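Lokdale water rates going up, council votes Friday

Lokdale households could be paying more for water by the end of November. Council takes up the new rates Friday, 7 p.m., upstairs room at town hall. Public comment first, three minutes each.

The increase covers a new main under Drodham Road. The old pipe broke twice last winter and left 576 homes without water, one of those times overnight. Schools closed. Plenty of people still mad about it.

Contractor is Głowacki, same outfit that did the bridge approach. Crews would replace 2,000 feet of pipe, starting at the Proltwood end and working back toward the river. One lane stays open – mostly. Expect flaggers and expect delays at school pickup. 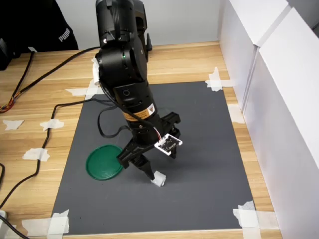
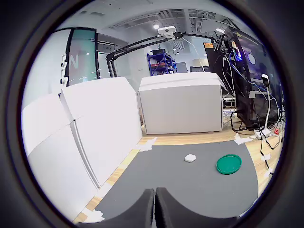

A dark gray mat on a light wooden tabletop, in both pictures.

Council member Lenka Tichý wants the increase spread over two years. "People on fixed incomes can't take it all in one bill," she said at the last meeting. Others on council say waiting just costs more, and the pipe isnt getting any younger.

Town got 137 written comments so far, most of them against. A few asked why the reserve fund can't pay for it. Answer from the finance office – it's already spoken for, the pump house roof took most of it.

Low-income discount stays the same under either plan. Forms at the clerks office or with your next bill.

Can't make it Friday? Written comments are accepted until noon that day. Drop box by the side door, use that one, the front is locked after 5.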